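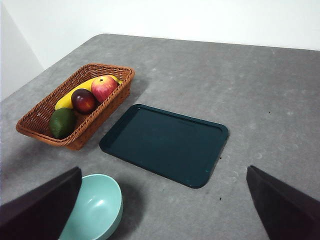 Cómo sellar una encimera de microcemento

El microcemento sin sellar absorbe agua, aceite y café en pocos minutos. El sellado se hace en dos fases: imprimación y barniz de poliuretano al agua.

Material

Imprimación acrílica Gudeta
Barniz bicomponente Wirkivico, acabado mate
Rodillo de microfibra de pelo corto
Lija de grano fino y aspirador
Cinta de carrocero

1. Secado previo

Deje secar la última capa de microcemento el tiempo que indique el fabricante. En diciembre, con la vivienda sin calefacción, el plazo se alarga. Mida la humedad antes de seguir.

2. Lijado

Lije a mano, sin presionar, y repase los cantos redondeados con un taco blando. Aspire dos veces. No pase un trapo mojado: el polvo fino se convierte en pasta y tapa el poro.

3. Imprimación

Aplique una capa fina y uniforme. Si quedan charcos, extiéndalos antes de que formen película.

4. Barniz

Mezcle los dos componentes en la proporción del envase y remueva despacio para no meter aire. La mezcla se puede usar hasta 60 minutos; el sobrante se desecha. Dé la primera mano en un sentido y la segunda en perpendicular, con un lijado muy suave entre ambas.

5. Curado

La superficie admite un uso ligero al día siguiente – sin agua estancada ni objetos calientes. La resistencia química completa llega más tarde, según la ficha técnica.

Mantenimiento

Limpie con jabón neutro. Evite la lejía, el amoniaco y los estropajos abrasivos. Si el agua deja de formar gotas, toca renovar la última mano.

Actualizado: 20/11/22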